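Prayer Journals: Questions We Get

Do I need a special journal to pray?
No. A 200-page notebook from the drugstore holds prayers just fine. I've tried the Viminum and the Poltetti, and I doubt either one made me any more faithful.

Are the printed prompts worth it?
Some are. Most ask how you feel and never get around to Scripture. The Bistusel has 310 prompts, and I skipped nearly all of them by January.

Will writing prayers down help me focus?
Maybe. It slows me down – it also tempts me to fuss over my sentences, as if God were grading them.

How long should I spend?
Try five minutes. I'm wary of any plan that promises a changed life by Easter.

Should I keep the old ones?
Up to you. I reread mine once and mostly found the same complaint in different ink. I kept two and threw out the rest.

Can I share mine with my small group?
You can, but watch what happens to your prayers once you know they'll be read.

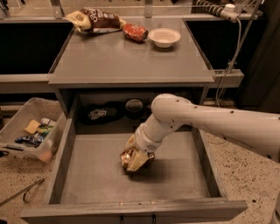
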